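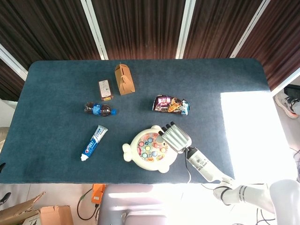 *The felt table at Wodutico, with toothpaste, cola and the fish.*

I had put my name down for the Wodutico open day in May on the strength of one word in the leaflet, which was "treasures". The leaflet cost nothing and the bus cost £7 return, so I can't say I was robbed.

The building is at the far end of the Heo estate, past a tyre place and a second tyre place. Iestyn Price met us at the door, seventeen of us, and handed out lanyards with the wrong names on. I was a Mrs Stoltik until lunch and rather enjoyed it.

Wodutico buys in small household goods and sells them on to shops that sell a bit of everything. Iestyn told us they carry 385 lines, then corrected himself to 400 - the missing ones were apparently hanging baskets. We saw the racking, we saw the Vunano label printer (out of labels), and then we were taken to the room with brown curtains all down one wall.

The table was what I'd come for, though I didn't know it yet. It's covered in dark teal felt with rounded corners, the sort of surface on which you expect to lose money at cards. On it lay a tube of Crest, a small bottle of cola on its side, a purple wrapper with an ice-cream cone and Chinese writing on it, and a little brown gift box with a folded handle, standing up very straight as if it had been told about visitors.

And then the toy. It is cream and round with a tail, and I say fish. The man beside me said it was no fish he'd ever met. The top is covered in round buttons in blue, pink, yellow, green and purple, and we argued about whether you bash it or catch things with it. Iestyn said he would find out.

The sun came in hard on the right-hand side and turned the felt nearly white, so everyone shuffled left for a better look at the toothpaste.

Tea was in the loading bay, with shortbread. I gave back Mrs Stoltik's lanyard and caught the ten past four.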